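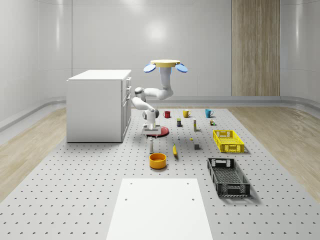
Simulated cell, arm above the red plate.

Progress report to Clendura, November
Prepared by Friederike Rothe, Flosteck

Work this month went mostly into the drop fault reported in the last call. In the first batch of 100 simulated pick-and-place runs, 98 finished without a stop. The other two ended with the gripper opening while the arm was still traveling. On the real Wivent arm that would be a dropped object over a work area, so we are treating it as a safety matter and have put hardware trials on hold.

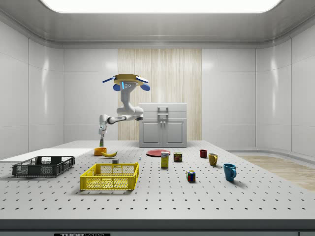
Small, slender items are the problem. Both failures came during a carry with the fingers almost fully closed. At that width the grip check reads the hand as empty, and the recovery routine then opens the fingers and sends the arm up to its waiting position. Mugs and the larger items never triggered it.
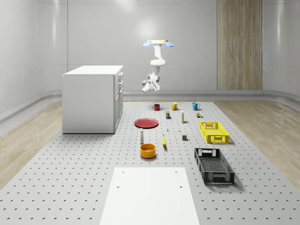
We changed the check on Friday so that it needs 5 low readings in a row, and the recovery routine can no longer open the hand above a set height. The batch has not been repeated yet - Sveinbjörnsson still has to deliver the corrected finger model, and results on the old one would not tell us much.

Hardware trials move back by 6 working days. No change to the budget is requested.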